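Search the guide
Type a word and press Enter

Kandance Paint Table Guide
Section 4: Setting up your colors

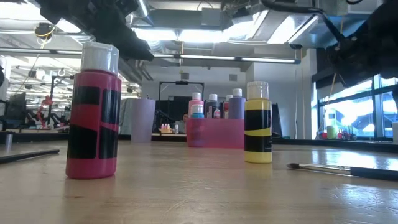 Magenta and yellow out front, the other bottles in the pink bin behind.

I've set up this table more times than I can remember, and I still like doing it in the same order (Consuelo Maldonado, who wrote the first version of this guide, would be pleased with me!). Read Section 3 first if you haven't mixed anything yet.

1. Wipe the table down and let it dry. Old scratches and stains are fine — mine has plenty — but dried lumps of paint are a pain under paper.

2. Pick your 2 working colors and stand them up front, with some space between them. I usually start people on magenta and yellow, and you can get a whole range of oranges and warm reds out of that pair.

3. Put everything else in the bin at the back, caps up. I like the short bottles toward the front so I can still see what I've got without digging.

4. Lay your brush down flat beside the bottles. Never park it bristles-down in a cup of water! The tip bends and it stays bent.

5. Set your water cup near the back, well away from your elbow. Fill it halfway. I filled mine to the top once in June and lost a whole afternoon's painting.

6. Close each cap, then shake the bottle. Yes, in that order.

Note: If a cap sticks, hold it under warm water for a minute and try again. Don't use pliers — the ribs chew up fast and then you've got nothing to grip.

Caution: Bottle paint can stain bare wood and clothes. Jucélia Pimentel swears by an old shower curtain under the paper, and I've come around to it.

When you're ready to paint, squeeze out less than you think you need. You can always go back for more, and you can't put it back in the bottle (I've tried). Swatches are in Section 5.

Recent items
Section 3: Mixing on a plate
Section 5: Making a swatch sheet
Cleaning brushes between colors
Storing half-used bottles over winter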